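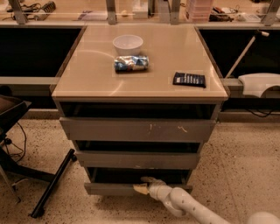 SPEAKER NOTES -- "Three Drawers Down: What We Keep at Work and Why We Can't Find It"

Twenty-five minutes plus questions. Water on the left. Do not start until Marcela Vlček has dealt with the lights, whatever the clock says.

OPENING

Wait for people to sit. Ask for a show of hands: who has a drawer at work they would rather I didn't open? Wait. Hands go up slowly, then all at once. Mine too.

Introduce myself. I look after furniture and storage at Judwood, one building, two floors, 578 drawers. I know the number because last February I was asked to find out, and I was foolish enough to own a clipboard.

Say it plainly: this is a talk about the drawer pedestal. The gray box on wheels. If anybody came for the session on acoustic ceilings, it's across the hall and the coffee is better.

PART ONE -- THE PEDESTAL AS AN ANIMAL

The pedestal was bought to live under a desk. Give it a year and it has wandered. It goes next to the bench, then in front of the bench, then into the spot where everyone needs to walk. It has casters and no sense of duty.

Then somebody gives it a top and it is finished as storage. It's a table now. Things get put on it. A bowl turns up. A bowl on a pedestal will sit there empty for a whole season, because the person who brought it thinks of it as shared, and everyone else thinks of it as hers.

Around the bowl come the wrappers and the snacks. (Pause for the guilty laugh. If there isn't one, move on quickly.)

My point for the facilities people in the room: once there is food on top, nobody opens the drawers without moving lunch first. Well, you don't have to move it. But people behave as though you do. They hover. They open the top drawer four inches and put a hand in like a vet.

PART TWO -- WHO GETS WHICH DRAWER

Top drawer. Pens, tape, the good scissors, the other scissors. Front always scuffed in the middle, where knees and chair arms meet it. You can date a pedestal by the chips, like a school desk.

Middle drawer. The drawer of intentions. Cables for a phone you gave your nephew. Manuals. At Bodow, where I worked before, we found a middle drawer with nothing in it except a typed list of what was in it.

Bottom drawer. You have to bend for it, so it is where we put things we have decided to deal with later. Shoes. Umbrellas. One office plant, in a bag, long past saving.

Tell the Dalibor story here. Dalibor Procházka kept his tea in the bottom drawer for eight years so that it would be safe from us. He retired. We found the tea. We also found that all of us had known about the tea. Don't rush this one, it wants a beat before the last line.

PART THREE -- THE OPEN DRAWER PROBLEM

Ask: who closes a drawer all the way? Look hard at the front row.

Most people close a drawer until it stops being their problem. It ends up out by a finger's width. Then the next one, then all three, and the whole cabinet looks like it's sticking its tongue out at you. You walk past and your shin finds it before you do.

We measured nothing. I want to be clear on that, since the Guillot people have asked for my data. I walked around at four in the afternoon with the clipboard and made a mark whenever I was annoyed.

What we tried:

Labels saying PLEASE CLOSE. People read them with interest.

A softer slide, from the catalog. Lovely. The drawers now shut themselves so quietly that everyone opens them again to check.

Štefánia Jireš suggested starting from the bottom. You close the bottom drawer first, then the middle, then the top, so you finish standing up. It sounds like nothing. I do it at home now. My husband has asked me to stop explaining it.

(If time is short, cut the softer slide. Keep Štefánia.)

PART FOUR -- CLEARING ONE OUT

A practical section. They can write this down.

Clear the top first. Wrappers in the trash, sealed snacks in the bowl, bowl to the kitchen. If you leave the snacks where they are you will eat them, and then you will need a rest.

Move the chair. I'm serious. There is always a chair parked close by, and one caster will be exactly where you want your foot.

Roll the pedestal away from the bench before you begin. We have terrazzo, the speckled kind, which forgives crumbs and hides screws. Sweep before you put anything down on it. Vilém Charvát lost a cabinet key on our floor in the morning and found it after lunch, with his heel.

One drawer out at a time. A pedestal with everything pulled right out in front can tip, and it will pick the moment your hand is under it. Check whether yours has a lock that stops this. Ours did, once.

Take everything out. Put back what you've used since the last holiday party. The rest goes in a box with your name on it, and the box goes to me. I keep it for a month. In 400 boxes I have had two people come back for anything, and one of them wanted the box.

PART FIVE -- SHINY TOPS

Short, but I get asked every time. A glossy top looks wonderful in the showroom. Under ceiling lights it shows you the ceiling lights. It also shows every thumb. Damp cloth, then a dry one, and no spray on the edge, where the finish likes to lift.

Marcela Sýkora in purchasing will say matte costs the same. She is correct and was correct in the meeting as well, and I have told her so in writing.

CLOSING

Go back to the show of hands. Ask who would open the drawer now. Fewer hands than you'd hope.

Mention the handout, two pages, by the door. The Skoltorer parts list is on the back for anyone with the older runners. Spare keys: don't ask me tonight, I've left them in a drawer.

Questions. If nobody has one, ask the man who is always in the third row about locks -- he'll have plenty.

Remember to take the clipboard home this time.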